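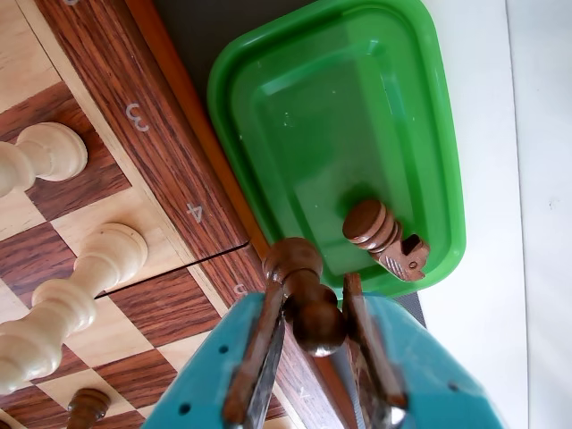 Dark piece in the fingers over the board rim, rook on its side in the tray.

2024-07-17, Pedon bench, chess set

Running total after this session is 2964 episodes, of which 1348 are captures (piece off the square and into the tray). Threw out 19 from this session. Most of those were mine: I let go of the teleop handle before the gripper had opened all the way, and the log then has a release command with the fingers still closed on the piece. Harish has a filter for it but I'd sooner drop them by hand until we trust it.

Captures first, then transfers. Grasping by the head and collar is still the easiest for the taller pieces. Pawns are fussier, as the fingers have to go lower and they brush whatever is on the next square. I left the brushes in. If the neighbour fell over I kept the episode and tagged it "disturbed". Ngan-ling wants those for the recovery set and asked that we not stand anything back up until the arm is home. Pieces lying down on the board are therefore normal and the annotators shouldn't flag them.

Tray placement: I put the pieces down wherever they would go and didn't try to line them up. Fuseini's note from February says the earlier Gurndale data had every captured piece in the same corner of the tray, and the policy learned to go to that corner whether or not there was something in it. So vary the drop point, and vary the tray position between blocks too. Let the pieces lie how they land.

Wrist view loses the rank numbers on the border when the gripper is low. Nothing to be done about that with the present mount. The square labels come from the overhead view anyway.
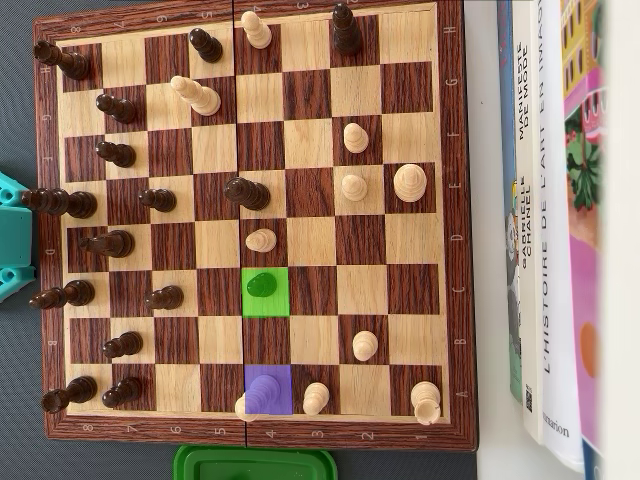 Overlay check on the whole board: green on c4, purple on a4.

Overlay convention, written out again because Wing-sze and I had it the opposite way round for part of the morning: green is the source square, purple is the target square. If the target is occupied, the target piece goes to the tray first and then the source piece moves across. The pairs are drawn at random by the script and don't follow the rules of chess, so please don't "fix" them. Chih-ming did this once, with good intentions, and we ended up with a block that was nearly all opening moves.

Tint alignment looks good to me. The purple one leaves a bit of the piece's base sticking out below the highlight. Expected, the overlay is drawn on the board plane and the pieces have height. What I don't like is how dark the green makes whatever is standing under it. I could hardly make out the piece on c4. Tried a lower alpha on the Effiong build and it helped, but I haven't committed it. Harish to decide, as changing it now would mean two overlay styles in the one set.

Board orientation: file letters run down the right, H at the top, and ranks read 8 to 1 from left to right along the bottom. The config file has this as orientation 2. If the corner check comes back with a1 anywhere but bottom right, stop and redo the calibration before recording.

Books stay on end beside the board for this block. We swap what is there for the next one, background variation only, and they are not to be labelled.

To do:
Re-run calibration after the fold in the board has been pressed flat. Grasps next to the seam seem to come in a touch high.
Send the disturbed list to Ngan-ling.
Copy the raw logs over to Pornville before the disk on this machine fills up again.
Ask Fuseini if he still has the script that randomizes the tray position.
Wing-sze is on the handle next session, and I'll do the labels.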